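Ansel Tran
@anseltran
laundry, factories, mild disappointment

Someone at work asked me over lunch whether she should hold off buying a new tumble dryer because "the robots will be doing all that in a couple of years". So, a thread on whether machines can do chores yet. Short answer no. Long answer follows, mute me now if you follow me for the bread.

My background for anyone new: I spent years on the floor at a commercial laundry, then moved to the side of the business where you get sent to look at machines and write down whether to buy them. I have looked at a lot of machines. I have recommended very few of them.

Start with what already works, to be fair to everyone. Washing works. Drying works. Ironing flat sheets works, and has done since before I was born, because you feed a sheet into a big hot roller and it has nowhere else to go.

Look at who stands at the front of that roller though. A person, finding the corners. At the place I started there were four of us on that line and our whole job was finding corners. The roller was the easy bit and they'd automated the easy bit.

That's my rule of thumb for every demo now. Find out who is finding the corners.

Firm number one, Femmont. They came to us in November with a towel folder. Lovely thing to watch. Pile of towels at one end, tidy stack at the other, everyone in the room nodding along.

I asked if we could use our towels. Long pause. We used our towels. The first one went through fine and the second went in by a corner and came out as a sort of croissant.

Their engineer was decent about it. He said ours were "more varied than the training set". They're towels, mate. They come in large and small and some of them have been through the wash 200 times.

Korkow next, who do shirts. You have to put the shirt on a dummy first. You have to do up the top button. At that point I'm dressing someone and I'd like to be paid as a valet.

(Yes I know there are hotels who are happy with that sort of kit. If you have 50 identical white shirts and somebody employed to button them, go ahead. I'm talking about the heap on your bedroom chair.)

People get cross with me here and send me the walking ones. The backflip ones. I've got nothing against a backflip. I've never needed one done in my kitchen.

The trouble is cloth. A mug is the same shape wherever you put it down. A pillowcase has a new shape every time you drop it, half of it is hidden under the other half, and the moment you touch it it turns into something else again.

Try it tonight. Take a T-shirt out of the basket with your eyes shut, using one finger and thumb, and lay it flat without using your other hand. Time yourself. Then think about doing it with no feeling in the finger and thumb.

Replies already saying "but the new ones learn". I know they learn. I've been to see the ones that learn. Ondrejka had me up for a whole day and I'll say this for them, they let me stand next to it and didn't play me any music.

They'd got to 40 pieces in a session when I was there, mixed cloths, and they were open about which ones they'd count as a fail. I'd have counted more. I fail a cloth if I'd have to pick it up and do it again, which in a laundry is the only mark that matters.

What I noticed was how much went on the picking up. Everyone films the folding. The fold is the bit that looks clever. All the grief is in getting hold of the thing in the first place, by a part of it that's any use.

A thin cloth is the worst. You pinch it and you get a bunch out of the middle, and the edge you wanted is off somewhere underneath. A toddler does the same and then drops it on the dog.

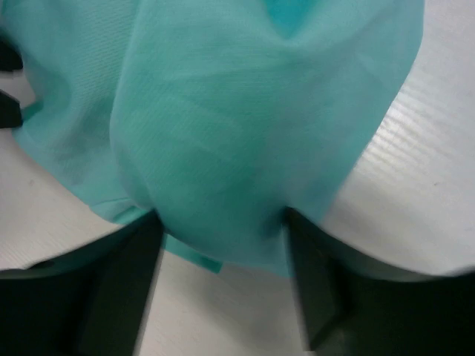 Thin turquoise cloth, pinched in a bunch between the two fingers.

So you've got hold of it. Now what? Where are the corners? You or I would run a thumb along the edge till we found one, and not notice we'd done it. I've asked three separate firms how theirs does that and had three separate changes of subject.

And speed. Ask about speed. Most clips have a tiny "x something" in the corner and it's there for a reason. A new starter on my old line could fold a small towel in the time it took to complain about it. I watched one arm take so long over a napkin that I went and got a coffee, and it was a proper walk to the coffee.

Now money. Drasenberg quoted a friend's launderette for a single folding station on a monthly lease. I won't put the figure up, it isn't mine to share, but she worked out she could take on a part-timer, and the part-timer could also answer the phone and unblock the drain.

That last one matters more than people think. A chore is hardly ever the one job. "Do the laundry" includes checking pockets, spotting that the red sock is in with the whites, and deciding a jumper will do another day.

Same on a shop floor. "Stack the shelf" includes moving the pram and telling a man where the eggs are.

Someone has asked what would change my mind. Good question, so here's my test. One laundry basket, mine, packed by me. 20 items. No sorting beforehand and no lad in a polo shirt hovering by the stop button. I leave the room. I come back after lunch and it's all folded well enough to go in a drawer.

I've put that to every firm I've mentioned. Two said "soon", one said "we'd want to see the basket first", one hasn't replied.

I do think it'll come, for what it's worth. The thing I saw at Ondrejka was better than anything I'd seen before it, and the people building it were less pleased with themselves than the people selling it, and I take that as a good sign. My quarrel is with the word "yet" and how freely it gets left out of the brochure.

Also I'd quite like one. I hate pairing socks. I did it for a living and I still hate it.

To the person asking about dishwashers: the dishwasher is a brilliant robot and we stopped calling it one once it worked. It still can't put the plates away.

To the person asking about hoovers: mine lives under the sofa, by choice as far as I can tell.

To the person asking about fitted sheets: no. Not them, not me, not you. Roll it up and shut the cupboard.

And to my colleague, if you've read this far: buy the dryer. Get one with a decent filter you can reach without lying on the floor.

Muting this for a bit, I've got a wash to get in.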